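Huria Clear Box Set – README

Version 4. Changes from version 3 are at the bottom.

What this is

Recordings of two-handed work with hand-held grippers, made to compare two finger pad shapes (Sirko and Durkenance) on clear plastic objects. Clear plastic was picked because our older set, Ernemport, was nearly all opaque objects and policies trained on it did badly on anything see-through. The set has 400 episodes, 93 of which are kept back for testing.

Each operator holds one gripper per hand and works over a table with a white sheet on it. There is a head view for every episode and one view from each gripper. 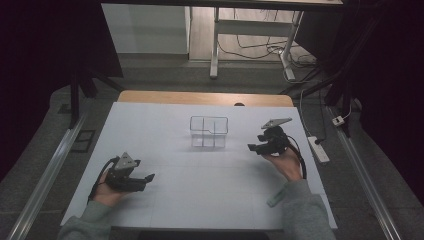
Episodes start when both grippers are open and end when both are open again. If an operator dropped something and picked it back up, the episode stays in and is marked "recovered" in the notes column. If they gave up, it is marked "abandoned". Please don't filter these out before reading the section on labels.

Folder layout

episodes/ – one folder per episode, numbered from 0001
episodes/NNNN/head.mp4
episodes/NNNN/left.mp4
episodes/NNNN/right.mp4
episodes/NNNN/width.csv – jaw opening for both hands, in millimeters
splits/ – train.txt and test.txt
notes.csv – pad shape, operator code, outcome, free text

The three videos share a clock. The width file has its own and starts a little early, so use the offset column in notes.csv before lining anything up. Videos longer than 1,000 frames are split into parts with _a and _b at the end of the name.

Labels

Outcome was entered by the operator right after the episode and checked later by a second person from the head view. Where the two disagreed, the second person's entry was kept and the first one moved to the free text. Slips on clear walls are hard to see from the head – check the gripper views if slips matter to you.

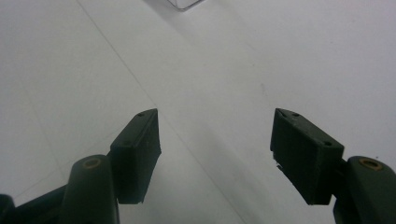 Gripper Comparison Team, Huria Project

Known problems

The gripper views lose the object easily. With the jaws open and the hand pulled back, there can be long stretches of plain white with only the fingers and a bit of the object in view, or none of it. Visual tracking from these views alone drifts. We had better luck starting from the head view.

Auto exposure was left on for the early episodes. The white surface shifts in brightness when a hand comes in. From episode 0093 on it is fixed.

Finger pads wear. Pads were swapped when an operator asked for it and there was no schedule, so pad age is not recorded. Don't read small differences between Sirko and Durkenance as a result of shape alone.

Changes from version 3

Width files re-exported with the right sign for the left hand
Duplicate rows removed from notes.csv
Test split redrawn in June so that no operator is in both splits

Contact

Ifeoma Nwankwo keeps the set. Send her the episode number and the time in the video when you report a bad label.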